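Clallier hand gripper kit, the pair version: my review after one summer

September 7, 2022
Written by Rajitha Barua

I bought this kit in April and I wanted to use it for a full summer before I write something. Most of the reviews I found were written in the first week, when the screws are still tight and everybody is happy.

First some words about me, so you can judge my opinion. I am not an engineer. I repair sewing machines for my work, and robots are my hobby in the evening. At home I am building a small two-armed robot which should one day put things back in their place. For this it needs to learn from many recordings of a person doing the same job. So I needed grippers that I can hold in my own hands, with the same fingers that the robot will have later. I tried to design them by myself and it went badly: my fingers did not close in parallel and the plastic cracked at the screw holes. After that I ordered the kit.

What you get and what it costs

The kit comes as parts for two grippers, left and right. I paid 200 dollars for the pair from Cloutier, a small shop that sells by mail. The camera mount is included but the camera is not, so please look at that before you order. The bags are labeled with numbers, but the numbers in the booklet are from an older version. Bag 2 in the booklet is bag 3 in the box. I lost one evening with this. I wrote to Cloutier and they sent me a corrected page the next morning, very polite.

Building

I built the first gripper on my kitchen table and the second one at Dirkwood, the shared workshop in Midton, where they have a proper vise and better light than I have. The first one took me a whole weekend. The second was finished in one long evening.

The printed parts are clean. I only needed to file a little inside the housings. The link arms are the part where you should be slow. Each arm turns on a pivot screw, and if you tighten it too much the finger moves in small jumps, and if you leave it loose the fingertip can be pushed to the side. The booklet says "tighten until snug", and for me this is not enough information. What worked: tighten fully, go back a quarter turn, open and close the finger twenty times, then check again. Put a very small drop of thread lock on it when you are satisfied. I did not do that in the beginning, and in the second month one screw came out on the carpet and I was looking for it with a magnet.

The fingertip pads are blue, with a texture, and they must be glued. Take your time to align them. On my left gripper one pad sits slightly crooked and I see it every time I use it.

Using it

For the first weeks I practiced only on a table, with wooden blocks, and I thought I was ready. Then I moved to the rooms where the robot should really work, and it was like starting again. A hard surface helps you more than you know. On a bed or a sofa the object sinks in a little, the fingertips touch the fabric first, and you pick up a fold of the sheet together with the thing you wanted.
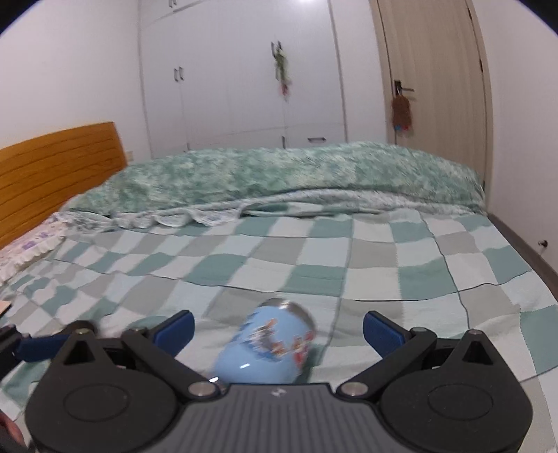
My advice is to come in lower and slower than feels natural, and to open the fingers completely before you are near. With smooth round objects, such as cups and bottles, I have the best results when I take them across the narrow side and close in one movement. If you hesitate, they roll. The texture on the pads is a real help with this. My homemade pads were flat rubber and shiny things escaped from them all the time.

The weight is fine for a short session. After half an hour I feel it in the wrist, mostly in the left one. I am a small person with small hands, and the trigger is a bit far for my finger. I wrapped the handle with bicycle tape and it became comfortable. A shorter trigger as a second option in the box would be very welcome, Clallier, if you read this.

Using both together needs patience. The housings are wide, and when both hands work on something small they knock against each other. For folding a towel there is plenty of space. For taking the lid off a jar I had to turn one gripper sideways, and then its camera looked at the wall and the recording was useless.

I have now made 200 recordings that I kept, and I deleted a good number more. The grippers still close straight. I replaced one pad, which started to lift at the corner, and tightened the pivots again in July. Nothing broke.

What I like
The fingers stay parallel under load.
The pads hold slippery things well.
Spare screws are in the box, and they are a standard size.
Cloutier answers letters.

What I do not like
The old booklet.
The distance to the trigger.
The wide housings when you use two hands close together.
The cable from the camera has no clip, so it swings into the picture. I fixed mine with a piece of thread.

Should you buy it? If you have a good printer and you enjoy drawing parts, you can maybe make something similar for less money. I could not. For a person who wants to begin recording this month and has a little patience with screws, I recommend it. I give four stars out of five, and I will change it to five if they print the booklet again.

One more question that a reader of my last review sent me: yes, the pads can be washed. I use warm water with a little dish soap and let them dry overnight. Do not use alcohol. I tried it on the old pad, and this is the one that started to lift.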